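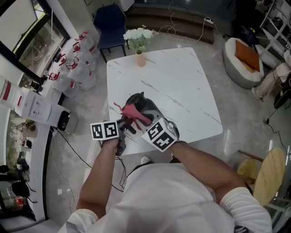
Reading time: 3 minutes

The site visit to Miteck formed the second part of our unit on automation, and its purpose was to see how manipulation data is recorded before any robot arm is involved. Our group was Percy Giraldo, Letay Worku and me, with Farzad Nikzad supervising. The host, Ruth Grajales, runs the Zulludard project, which aims to teach a two-armed machine to do ordinary household jobs. Recording is done at a table in a furnished room, with chairs, a window and a water dispenser nearby, and the operator works with a gripper in each hand. Each gripper carries a white cube printed with black markers, and cables run from both of them down towards the floor. The job at the table used a pink cloth and a dark grey rounded object, with one end of the cloth held in the left gripper's jaws.

Method of recording

The position of each gripper is worked out from its marker cube. A cube has an advantage over a single flat tag in that at least one face usually remains in view when the wrist turns. Ms Grajales said that most lost tracking at Miteck happens when one hand passes over the other, and that operators are trained to keep their forearms apart for this reason. Jaw opening is logged separately, from a sensor in the gripper body.

A recording is called an episode. It starts and ends with both grippers open and clear of the cloth, and an episode that does not meet this condition is rejected by the software. The limit is 20 seconds. Letay asked why the limit was so short, and was told that longer episodes tended to contain pauses, which the model later copied.

Results from the logs

We were given a summary of the logs for January. It covered 440 episodes of cloth handling, of which 313 were accepted. The remaining 127 were divided by cause as follows:

Tracking lost on one or both cubes: 57
Time limit exceeded: 38
Grippers not clear at start or end: 32

The acceptance rate was therefore 71 per cent. Tracking loss was the largest single cause, at 45 per cent of rejections. We had expected the time limit to matter more, as cloth is slow to handle and a missed pinch costs several seconds.

Trying the equipment

Percy and I each made a few attempts in the afternoon. The grippers were heavier at the front than expected and the cables pulled slightly when the arms were extended. The main difficulty was the absence of touch. With fingers it is easy to tell whether one layer of cloth has been picked up or two — with the jaws this had to be judged by eye. None of our attempts was added to the Miteck data.

Limitations

The log summary did not identify the operator, so we could not check whether rejections fell with practice. It also did not separate left and right cubes. Aníbal Zapata, who maintains the logging software, has agreed to send a version with both fields included, and the table will be revised in the final report if it arrives before the marking date.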